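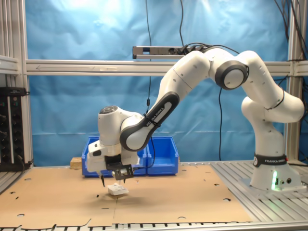

I'd been meaning to go to the Undatport harbor open day for years and something always came up, so when October rolled around and my calendar was blank, I packed a sandwich and went. Gates opened at ten. I got there at twenty past and the line for the lighthouse already wrapped around the ice house, so I skipped it and headed straight for the cannery (best decision of the day, by the way).

The Kamath cannery still runs two of its old lines, and on open day they let you walk the whole floor in a paper hat. Our guide was Torunn Isaksson, who started there packing herring the summer she finished school and now runs the smokehouse. She talks fast and she walks faster! We went through the brining room first, where the smell hits you like a wet towel, and then up a metal stair to look down on the packing tables. They can do 970 tins an hour when everything behaves. She said it behaves until lunch.

The smokehouse was my favorite part. Six tall brick ovens, black as anything inside, and they burn alder with a little juniper thrown in at the end. I asked how they know when a batch is ready and she said they open the door and look at it. There's a thermometer, but it's been stuck since spring.

Tasting was in the net loft, on long benches, with rye bread and a mustard I would happily eat with a spoon. I bought four tins and then went back and bought two more.

After that I wandered down to the quay to see the Cletine, a wooden cargo ketch that used to carry salt up the coast. You could go aboard in groups, and the wait was maybe half an hour, which flew by thanks to a man with an accordion. Trygve Aasen, the skipper, let the kids ring the bell (and ring it, and ring it) while he showed the rest of us the hold. It's much lower than you'd think. I have a bump to prove it. He told us she could take over 300 barrels in her working days, and that the crew slept on top of the last row when the bunks were leaking.

Food on the quay was mostly fish soup and waffles. Get the soup. The waffle line was ridiculous and they ran out of jam by two.

I did get up the lighthouse in the end, right before closing, when the line was down to a handful of people. The wind at the top was something else and I held on to my hat the whole time, but you can see clear out to the skerries.

If you're going next year, park at the school and take the shuttle, bring cash for the cannery shop, and wear shoes you don't love. Mine are still out on the porch.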